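**Subject:** Re: [worktops] Opening blister packs on stone-effect laminate, and the joint at the wall
**From:** Danylo Kravets
**To:** worktops list

Seraina,

Replies inline. I have cut your message down to the parts I can answer.

> We have a Dradell stone-effect top in the shared kitchen at Watthorpe, fitted
> two years ago. People open blister packs on it with whatever knife is nearest,
> and it now has a set of fine scratches in front of the window. They only show
> when the light is low. Is there anything that takes them out?

First find out whether they are scratches or deposits. Wipe the area with warm water and a drop of washing-up liquid, rinse, dry with a lint-free cloth, then look again with a torch held flat to the surface. If a mark shortens or breaks up after the wipe, it is plastic or metal left on top. A blunt blade drawn over a matt finish will leave a grey line that looks exactly like a cut. Those come off with a melamine sponge used damp and without pressure. Stop as soon as the line goes, as the sponge will polish a matt finish if you carry on, and a shiny patch is worse than the line was.

If the mark is unchanged and a fingernail catches in it, it is a cut in the top layer and there is no way to take it out. Fillers sold for the purpose are made for chips at the front edge. In a fine scratch they sit proud and collect dirt. I would leave it alone.

On a veined pattern you have some luck. Pale veining on mid-grey hides short light scratches well, particularly where the veins branch. Long straight ones show, since nothing else in the pattern is straight.

> Separately, what do you use for opening the packs? I have been told scissors,
> a tin opener, a hooked blade and a craft knife, by four different people.

It depends on the pack. There are two common types and they want different tools.

1. Card-backed. The plastic bubble is glued to a printed card. Turn it over and go in through the card. A short blade is fine, set to the thickness of the card and no more. Often you can peel a corner and need no blade.
2. All-plastic, two shells. These are either press-fitted or welded round the rim. Press-fitted ones pull apart at a corner once you find the studs. Welded ones need cutting.

For the welded type I use strong kitchen scissors with short blades and cut along the inside of the weld on the two long sides and one short side. The fourth side then acts as a hinge and the contents stay in their tray. Cutting only one side and pulling is how people hurt themselves: the cut edge of rigid plastic is as sharp as a poor knife, and the hand goes in towards it. 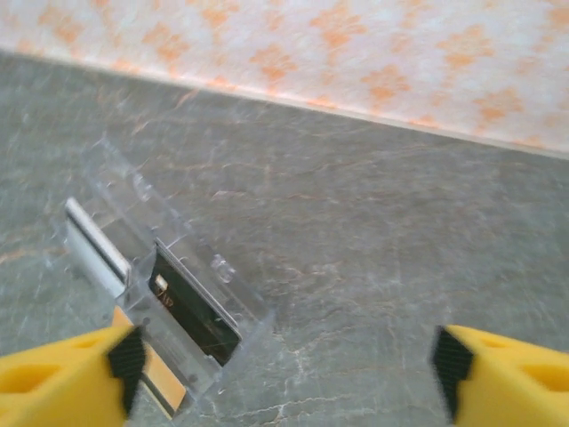
Blades sold in this kind of packaging are the awkward case, as you have a sharp thing inside a stiff thing. Look through the plastic before you start, find which way the edge faces, and cut from the other end. Do not bend the pack to crack the weld. The shell flexes, the blade may come out of its recess, and then you have no idea where it is pointing until you look. Once the lid is hinged back, tip the pack over a folded tea towel and pick the blade up by the back or the tang.

A tin opener of the side-cutting sort does work on a raised rim, but only if the rim is deep enough for the wheel to grip. I find it slips on shallow ones. I would not use a craft knife on anything welded. You have to press hard, it goes through suddenly, and whatever is underneath gets the rest of the stroke. That is probably the history of your scratches.

> Should we put a board down? Somebody bought a glass one and it slides.

Yes to a board, no to glass. Any plastic or wooden chopping board will do, with a damp cloth under it. Keep one for the purpose and write OPENING on the edge in marker, otherwise it drifts back into food use with bits of clear plastic in the grooves. Ours is an old Rainer board with one corner melted, and it lives upright behind the scales.

> Last one. The joint between the worktop and the wall has gone brown along a
> short length. The wall there has a patterned covering and I do not want to
> spoil it by cleaning. Can the sealant be replaced without touching the wall?

Nearly. You will touch the bottom few millimetres whatever you do. The order I follow:

- Work out what the wall covering is before anything wet goes near it. Dab a damp white cloth somewhere out of sight. If colour comes off, it is unsealed, and the whole job has to be done dry.
- Run low-tack tape along the wall just above the old bead. Test the tape as well, overnight.
- Cut the bead at the worktop side first, with a plastic scraper held almost flat. A metal scraper will mark the top.
- Cut the wall side second, pulling the bead down and away from the wall.
- Clean the gap, dry it, and leave it open until the next day. If the board edge behind has swollen, stop there and find the leak.
- Fit new tape on both sides, leaving an even gap. Fill, smooth once, pull both tapes while the bead is still wet.

Avoid sealant remover gel on a printed covering. I used Drosora gel in our back kitchen and it lifted the print to a height of 9 mm – permanently, and over most of the run. The tin does say to test first. I had not.

Brown along a short length usually means water standing there, so check whether something wet is kept in that spot. With us it was the dish rack. The base drained backwards. Two thin rubber feet under the back edge sent the water forwards and the new bead has kept its colour since July.

If you reorder the same top for the other side of the room, ask for the sheet reference as well as the pattern name. We have 206 and 2823 here, both sold under one name, and the grey in the second is noticeably bluer. Side by side they do not match.

Could you send the reference from yours if there is a label under the overhang? It is normally near the sink cut-out. I can then tell you whether the finish is one of the two I have tried the sponge on.

Danylo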